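Search this site Enter keywords Go

Olga Soler on Losing the Puzzle, Keeping Her Friends and Watching Herself Back

5 min read

Olga Soler lasted 30 days on "Urnemmont," which is longer than most viewers expected after the first episode. She dropped a torch in the lake, argued with her tribe over where to put the shelter and got three votes at the first council. Then she went quiet, won two challenges and made it within a week of the finale.

She went out on Sun 22 August in the episode that aired that night, sent home by Macarena Llorente, her closest ally on the show. We spoke by phone the next morning.

"I slept fine," Soler said. "I had all winter to be upset about it. My mother is the one who had a bad night."

The vote came down to a puzzle. Soler had a lead going into the last stage and lost it on a wooden map of the island that she could not put together. Llorente finished first and took the necklace.

"I had one piece upside down from the start," she said. "I kept building around it. If you watch closely you can see me pick it up and put it right back where it was. My brother has sent me that clip 12 times."

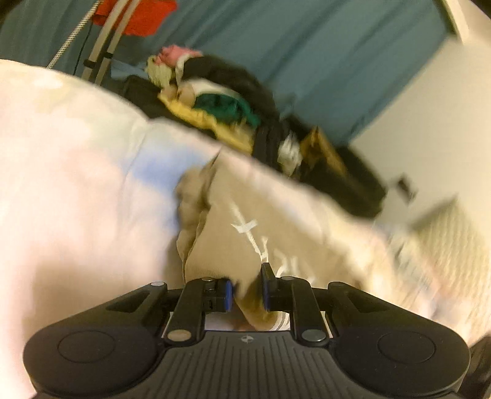

She does not blame Llorente for the vote. The two had agreed to go to the final three together, but Soler said she knew the deal was weak once the Miltow tribe was down to one member.

"Macarena needed a new number and I was the one with the challenge wins. I would have done the same thing to her the next time around. I told her that at the fire and they cut it, so it looks like I walked off without a word. I hugged her. There was a hug."

That edit is one of the few she complains about. She said most of what aired was fair, including the shelter fight, which took up a good part of the second episode.

"I was wrong about the shelter. I wanted it down by the water and the tide came in. But they used the shot of me saying 'I grew up near a beach' three separate times, and I think once would have been enough."

Soler applied for the show four times before she was cast. She sent her first tape in after college and heard nothing. The fourth one she filmed in her car on a lunch break, and a casting producer called her two days later. She had a little over a month to get ready, and spent most of it learning to make fire in her parents' backyard and swimming before work.

Packing was harder than she thought it would be. Players can bring one outfit, picked with help from wardrobe, and that outfit is what they wear until they leave.

"They turned down almost everything. No logos, no white, no stripes. I ended up with a green shirt I never liked, and now people know me by it."

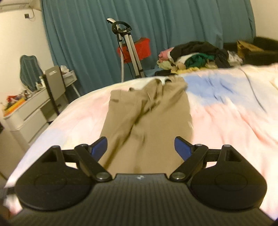 She lost 18 pounds during filming, and the food is what she gets asked about most. The answer is rice, and less of it than you would think. The Flalleo reward, where the winning team ate roast chicken on a boat, was the only full meal she had before the merge.

"I still think about that chicken," she said. "Petridis ate so fast he had to lie down, and then he wouldn't look at food for a day. I made mine last. I had a drumstick in my hand the whole ride back."

Petridis, who was voted out two episodes before her, is the player she talks to most now. They have a group chat with four others from the season, and Llorente is in it. They mostly post screenshots of each other making bad faces at council.

As for who should win, Soler would not name anyone, as she sits on the jury and is still under contract. She did say she thinks people are missing how well one of the quieter players has done since the merge.

Would she go back?

"Yes. I've already told them. I'd do puzzles at the kitchen table every night until I left – and I'd stay away from the lake."

"Urnemmont" returns next Sunday with a two-hour episode.

Related

"Urnemmont" recap: The necklace changes hands
Which tribe had the worst shelter? We ranked them
Petridis on his blindside: "I was asleep for most of the plan"
What the jury is looking for this season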